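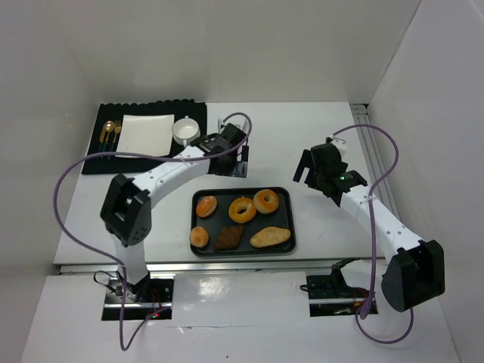 Pluston Volcanic Rock Set, 16 specimens

In stock, ships from Fesirthorpe
Choose your box: Standard / Classroom (with spare labels and a second tray)

I've been putting rock boxes together for 16 years now, and the volcanic set is still the one I get the most mail about. People buy it for a kid who has gone lava crazy, and then I get a note a month later from the parent, who has taken it over completely and wants to know why the pumice is lighter than the scoria when they both look like a sponge. (Good question! Answer further down.)

You get 16 pieces of rock that came out of a volcano one way or another, each in its own compartment, each with a number painted on a white dot so you can still tell which is which after somebody tips the tray over. And somebody will. The numbers match the booklet, which I wrote and then rewrote after Deolinda Leitão read it and told me my page on tuff made no sense. She taught earth science for years and she was right about the tuff.

What's in the tray

1. Pumice
2. Red scoria
3. Black scoria
4. Obsidian
5. Snowflake obsidian
6. Perlite
7. Basalt, fine-grained
8. Basalt with gas bubbles
9. Basalt with green olivine crystals
10. Ropy lava (pahoehoe)
11. Andesite
12. Dacite
13. Rhyolite, banded
14. Ash-fall tuff
15. Welded tuff
16. Volcanic breccia

The order runs more or less by how I like to teach them, so the bubbly and glassy stuff comes first. Kids go straight for the obsidian anyway. Number 9 is my own favorite and I fuss over it more than the rest. I want olivine you can see from arm's length, so a lot of the pieces I break open end up in the driveway.

Sizes

Each piece is big enough to hold between finger and thumb and turn over properly. I'm stubborn about this one. I bought a set as a teenager that had chips glued to a card, and you couldn't see a thing on them, let alone feel the weight. The pumice runs a bit larger than the others and the obsidian a bit smaller. Shapes vary, because they're rocks. If you order two sets for a classroom they won't be twins.

About that pumice question

Both rocks are full of holes left by gas. In pumice the walls between the bubbles are thin glass, and a lot of the bubbles are sealed off from each other, so a dry piece will usually float for a good long while. Scoria has thicker walls and is generally made from darker, heavier lava, so it mostly goes straight to the bottom of the bowl. Try them side by side, then leave the pumice in overnight and see how it's doing at breakfast. Let both dry out fully before they go back in the tray or the card lining will pucker. I've seen some sad linings.

The obsidian, please read

Obsidian is glass. A fresh broken edge is sharp enough to cut you before you notice. I grind the worst edges down on every piece in the Standard box and I go further with the Classroom box, but I can't promise a piece that's been dropped on a tile floor. If yours chips, throw out the splinters, wear gloves while you do it, and write to me. I'll send another one for the cost of the stamp. Nobody under 7 should be handling number 4 or 5 without a grown-up right there, and please don't hit any of these with a hammer unless everyone in the room has eye protection on.

The booklet

It fits in the lid. There's a page for each rock with how it formed, what to look for, and one thing to try at home with a hand lens (not included, any cheap one will do). At the back I put a chart that sorts the whole tray by silica, which sounds dull until you lay the rocks out along it and watch the colors go from dark to light, with obsidian sitting there wrecking the pattern. Obsidian is high in silica and black anyway. There's a page on that too, and it's the page people tell me they liked.

I also tried to say something about how runny each lava would have been. Low-silica lava like basalt flows easily and can travel a long way. The high-silica kinds are stiff and trap gas, and those are the ones that tend to go off with a bang. Once you've got that in your head, you can pick up nearly any piece in the tray and make a decent guess at the kind of eruption it came from.

The box

Ihor Ostapchuk makes the boxes in his shop across the road from me. They have a sliding lid, a lift-out tray and a finger notch that he added after I broke a nail on the old design. The Classroom box is the same but deeper, with the second tray underneath left open for your own finds. The older Allalis boxes had a hinged lid, and a few of you have asked if the new tray fits them. It does, but the lid won't close all the way over the pumice, so I'd say leave it.

Where the rocks come from

I buy from Aguiar, a small dealer I've used since my second year, and I collect some of the basalt and scoria myself where the landowner has said yes. Nothing in the tray comes out of a park or protected site. If a rock is unavailable I hold the sets until I've got it and don't swap in something similar. That happened with the snowflake obsidian last March and I had 8 very patient people waiting. Thank you again if you were one of them.

Care

A soft dry brush is all you need for most of it. Don't wash the ash-fall tuff! It's soft and it will shed all over your sink. The rest can take a quick rinse. Keep the tray out of a damp basement and the paint dots will last for years.

Shipping and returns

I pack orders in the evening, so if you write to me after 5 I'm probably at the bench with tape on my fingers and will get to you later. Each rock is wrapped separately for the trip. It takes a while to unwrap them all, so give yourself a big clear table and put the booklet where you can see it. Returns are fine for 16 days as long as everything's in the tray.

Single replacements

You can order any rock by its number, including the ones people lose most, which are 1 and 4. Put the number in the notes at checkout and tell me if you need the white dot painted on or would like to do it yourself.

Questions about the set go to me directly through the contact form. If you've found a rock of your own and want to know if it's volcanic, send a photo of a fresh broken face with a coin next to it, and tell me where you picked it up. I like getting those, though a fair few turn out to be slag from an old furnace.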